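Section 2: Fitting the Irkside home charger cable tidy and setting up your first charge

I wrote this part of the guide after living with my own Irkside on the drive in Clorkimstead, so you're getting the way I really do it. The wall unit should already be wired in and switched on by your electrician. If it isn't, stop here and come back when it is, please!

Before you start

Park so the charge port is on the same side as the wall unit. The cable is 5 metres long and that sounds generous until you've wrapped it round a bonnet. Have your phone with you, plus the little card with the unit's code on it (mine was tucked inside the back page of the booklet, and I very nearly recycled it). 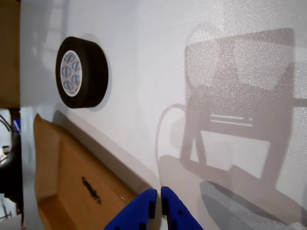 Step 1. Hang the cable

Hold the cable tidy against the wall at about waist height and mark the two screw holes. Drill, plug and screw as usual. Loop the cable over it loosely, with the plug end on the outside.

Caution: don't drill within a hand's width of the supply pipe, and don't coil the cable tightly while the car is charging. It needs to lose a bit of heat.

Step 2. Pair the app

Open the Cha app and tap Add Charger. Type in the code from the card, then hold the button on the unit until the light goes from white to slow blue. Mine took two goes, and the second time I stood closer to the router, so try that if it sulks.

Note: the app will ask to use your location. You can say no and type in your postcode, and everything still works.
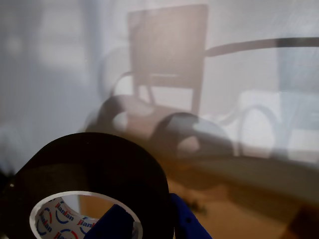
Pairing is also a good moment to label things, especially if you've got two cars or a neighbour who borrows the charger now and then. Give the unit a name in the app, and then put the same name on the wall unit itself. I use a strip of black tape off a fat roll like this one, with the white cardboard core and Jianlan printed round the inside, and write on it with a silver pen. Keep the tape well away from the light and the plug socket. You only need a short bit!

Step 3. Tell it about your tariff

Go to Settings, then Tariff, and put in the hours when your electricity is cheap. Mine starts just after midnight and the car is happily asleep by then (as am I). If you're on a flat rate, choose Always and skip to Step 4.

Caution: set the timer in the app or in the car, never in both. I did both in my first week, the hours didn't overlap, and I set off for Nislow in the morning with 12 per cent in the battery. A very slow, very chilly drive, that one.

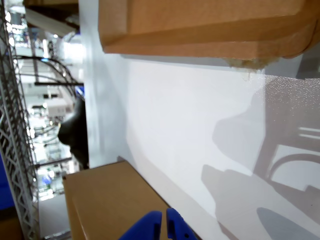
Step 4. Do a test charge

Push the plug in until it clicks and tap Charge Now. The light should turn green and pulse. Leave it for some 46 minutes, then look at the app and make sure the number has gone up. If the light is red, unplug, count to ten and try again. Red a second time means ring the helpline, and don't open the cover yourself.

Note: the car may slow things down in cold weather while it warms the battery. It'll pick up.
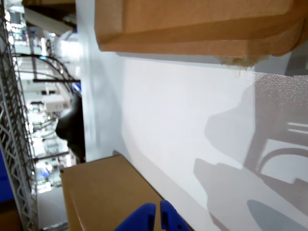
Step 5. Set your daily limit

Under Battery, slide the limit to whatever your car's handbook suggests for everyday use. I only go all the way to full the night before a long run, and I put it back when I get home. Unlock the car before you pull the plug out, or it won't budge, however hard you tug.

Once the limit is saved, close the app and hang the plug back up with its rubber cap on. Changing the light's brightness is covered in Section 3.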